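I've run the twinning exchange between Flullham and Pludska for longer than I care to admit, and every visit used to end with the same argument over who was meant to be sleeping at whose house. So when Manuela Sanna told me her lot had moved to the Zesberg Visit Planner, I signed us up before our June trip.

It's a website plus a thick printed folder, and it costs £238 a year for up to 100 members. You put in your guests, your host families and your programme, and it does the matching (allergies, stairs, dogs, who speaks what). Our delegation was 17 people and I had the beds sorted in one evening with a pot of tea. Lovely!
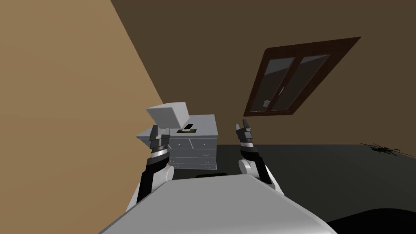
Manuela did warn me that the matching was the good bit and the seating plans would drive me up the wall. They put two mayors at opposite ends of the hall, she said, and she'd ended up doing hers with a pencil.

She was right about that. The seating tool sorts everyone by surname unless you tell it otherwise, one person at a time, and then it forgets if you add a late guest. I added seven late guests. You can imagine my language - in both languages.

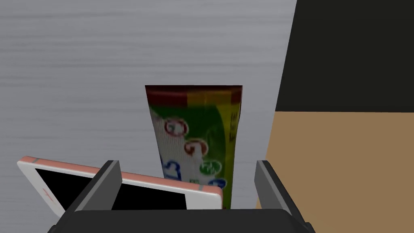
Toothpaste and a phone, close up.

What I did love is the folder. It has a page for each day, proper tabs, and a section for the speeches with the translation set alongside. Juraj Štefanec read his welcome straight off ours at the Zanetti Rooms and didn't lose his place once, even with the brass band warming up next door. 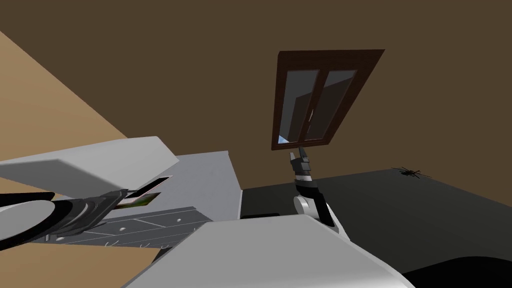
The host family pages could do with more thought. You get a box for the bed and a box for breakfast, and then a tiny line marked "other", where I'm supposed to fit everything a guest from abroad might like to know about the room. I'd want space to put that the window has two panes in a dark brown wooden frame, say, and which side opens, and where the spare blankets live. I stapled in my own sheets in the end.

Four stars from me, and we've renewed. If they fix the seating before our guests come back I'll happily make it five.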